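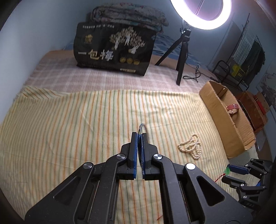 Cheng's reply to our February update was that the second gripper pair should wait until the first had earned its keep, and we took that to heart. Well, it has! The hand-held grippers are now our favorite part of the Trikum budget, and the small-item work (pendants, necklaces, thin rings) is moving faster than we dared plan for.

Spending to date

Grippers: 6 bought, all in use. Clisau has quoted for 2 more, which would bring us to 8 and let another home site start in the same month.

Finger pads: we budgeted for 100 and would like to raise that to 300. Pads are cheap, and a site with no spares loses its afternoon.

Lighting: one ring light and tripod per site, no change.

Still open

Cikmont wants a deposit before it will hold the current price on the robot arms. We'd rather put that money into the extra grippers first, then order the arms once we know which pad shape they should carry (the thin rings will probably settle that). If you agree, please move the deposit line to next quarter. The revised budget sheet will follow with the pad order.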